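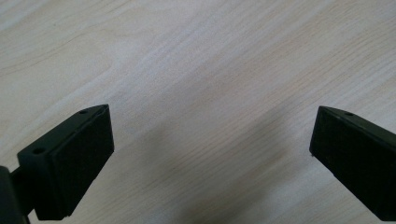
Jaruwan Noiphan
Maker of small dangly things, writer of this blog
23 Feb 2020

So I've gone and bought a spinner rack. A second-hand one, from a gift shop in Roddale that was closing down, and I carried it back on the bus on my lap with my chin over the top of it. A small boy stared at me the whole way to Fuslow.

If you've been reading since before December you'll know I've been selling my keyrings and bookmarks at the Willey market from a tea tray. The tea tray was fine when I had twenty things. I've now got about 400 finished pieces in shoeboxes under the bed (yes, I know, I went a bit mad over the winter) and a tray is hopeless for that. People have to pick through the pile, the tassels knot themselves together, and then I spend half the morning bent over untangling while the woman on the soap stall gives me pitying looks.

Anyway, the rack! It's white wire, the sort you see by the till with key fobs or greetings cards on it, one thin pole up the middle and two tiers of spokes sticking out all the way round. The ends of the spokes on the top tier turn up a little so things shouldn't slide off, which was the bit that sold it to me. I'd looked at new ones and very nearly ordered one, but the postage was silly and I couldn't tell from the listing how tall it was. With this one I could walk all the way round it in the shop and give it a good shove.

Then there's the question of where it goes. I've been trying things out on a table first, the pale wood-grain one, and I've become oddly fond of that top. It's a washed-out beigey colour, a bit pink in places, with the grain in wavy lines, and there's a thin dark curve in it like part of a tree ring. I was planning to put a cloth over it for the market. My old navy cloth shows every bit of fluff though, and I think white wire on dark blue might look a bit like an office. I'm leaning towards no cloth at all. My sister says a stall without a cloth looks unfinished. My sister also irons tea towels.

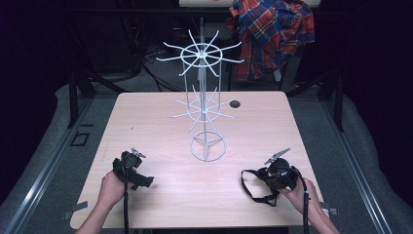
The rack on the table, before any stock goes on.

I've had it off centre to the right, as you can see, and I think I like it there. In the middle it blocks my view of people, and I do like to say hello properly instead of peering round a pole. Off to one side leaves a good stretch of table for the flat things, the bookmarks mostly, and my little card reader and the float tin.

What I haven't settled is what hangs where. My first thought was keyrings up top and bookmarks underneath, but the bookmarks are long, and I've a feeling the tassels will trail on the table. Swapping them round means long tassels hanging down over the keyrings, so then you can't see the keyrings. Maybe I only put short things on the rack and keep all the bookmarks flat? Or I could do it by colour, warm ones on top and blues and greens below. That would look lovely for about ten minutes, until someone put something back.

Prices are another headache. On the tray I had one sign and that was that. I've cut 100 little brown tags and got as far as writing eleven of them before my hand gave up, so there's a job for this week with the radio on.

Oh, and weight! I'm a bit wary of loading one side first. It's a light thing and the base is only a ring of wire, so I'm going to go round it evenly, one here and one opposite, like doing up wheel nuts. If it's windy at Willey I may tie the bottom to something. Mr Kneževič, who does the honey, uses a bungee cord on his shelves and has offered me a spare, and I'll be taking him up on it.

If any of you sell off one of these, please tell me how you pack it up at the end of the day. Do you take everything off, every single time? I've been wondering about leaving the keyrings on and popping a big pillowcase over the lot, but I can just picture the state of it after a bus ride.

Right, tags. Kettle's on, and I've found the good pen.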